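Search docs Clear
Home Datasets Hardware Planning Changelog

# losberg-fold: planning card

Companion README to the Losberg folding dataset. The dataset card covers file formats and splits. This one covers what to buy before recording or reproducing the task, what it costs in floor space and spares, and which lines of the budget we got wrong. Last revised 21st May.

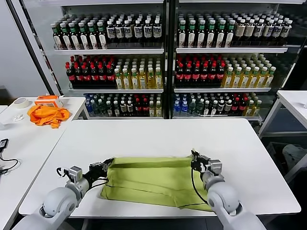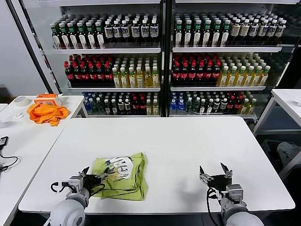
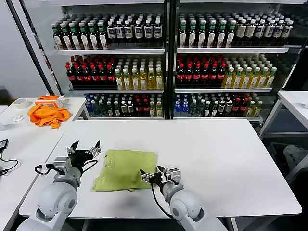 Two-arm folding at the Losberg station: green fabric on a white table, one parallel gripper to each side.

## Scope

The plan is for one station with two arms and one operator. It assumes a room with power and network already in place. Teleoperation hardware is in `leader/BOM.csv` and is not repeated in this file. Currency is left out of the sheet on purpose; costs are in budget units, where one unit is the price of a single arm divided by 100.

## Budget lines

- `arms`: 2 x, 200 units total. Order both from the same production batch. Kassa firmware before the September release does not sync across batches.
- `grippers`: 2 x parallel, plus one complete spare. Quoted separately from the arms by every supplier we asked.
- `wrist_modules`: 2 x, plus one spare.
- `cabling`: see below. Underbudgeted in the first plan.
- `tables`: one for the work, at least one more for garments and tools. White tops.
- `compute`: one workstation per station. Do not share it between stations while recording.
- `storage`: sized from the episode count, see below.
- `garments`: up to 32 pieces per campaign.
- `integration`: labor, fixed price, Bukar.

Total for a first station is 931 units. A second station in the same room comes in lower, as integration and the spares are already paid for.

## Cabling

The first plan had a single line for "cables, misc." It should have been split. Wrist cables run outside the arm and can lie across the work surface, so they pick up wear from the task as well as from joint motion. Buy two full spare sets. Clips, sleeves and strain relief go on their own line; they are cheap but ship slowly. Allow slack for full wrist rotation before fixing anything down.

## Garments

Plain towels are the cheapest item and are enough for bring-up. T-shirts should follow once both grippers close reliably on a single layer. Buy printed and plain shirts. Buy several of each color at once, as dye lots differ and reorders will not match.

Garments are a consumable. Retire a piece when the hem no longer lies flat after pressing, and log the retirement in `garments.csv`.

## Storage

One campaign is 185 episodes, kept uncompressed until review. Keep two copies on separate disks. The Adirer loader expects raw and reviewed episodes on the same mount, so size that mount for both.

## Background

Stock shelving, parts racks or other busy surroundings do not need to be screened off. We priced a curtain rail and dropped it. If you are training for a single fixed cell, put it back in your own budget. Glass doors behind the table reflect room lighting, so fix the lights before calibration and do not move them during a campaign.

## Lead times

Order in this sequence:

1. arms and grippers
2. wrist modules
3. workstation
4. cables and clips
5. tables
6. garments

Grippers set the date. Do not book Bukar until they are in the building. A missed integration slot is charged in full.

## Not included

- safety assessment (site specific)
- operator hours
- insurance and shipping
- replacement arms

## Known problems with this plan

- No line for finger pads. They were taken from the spare gripper, which then stopped being a spare.
- `compute` was quoted without disks.
- Table height was not specified to the supplier. Add it to the purchase order.
- The Losberg sheet rounds each line before summing. Use `sum_raw` if your finance office checks totals.

## Files

`budget.csv`, `garments.csv`, `leader/BOM.csv`, `lead_times.csv`

Prev: Dataset card Next: Calibration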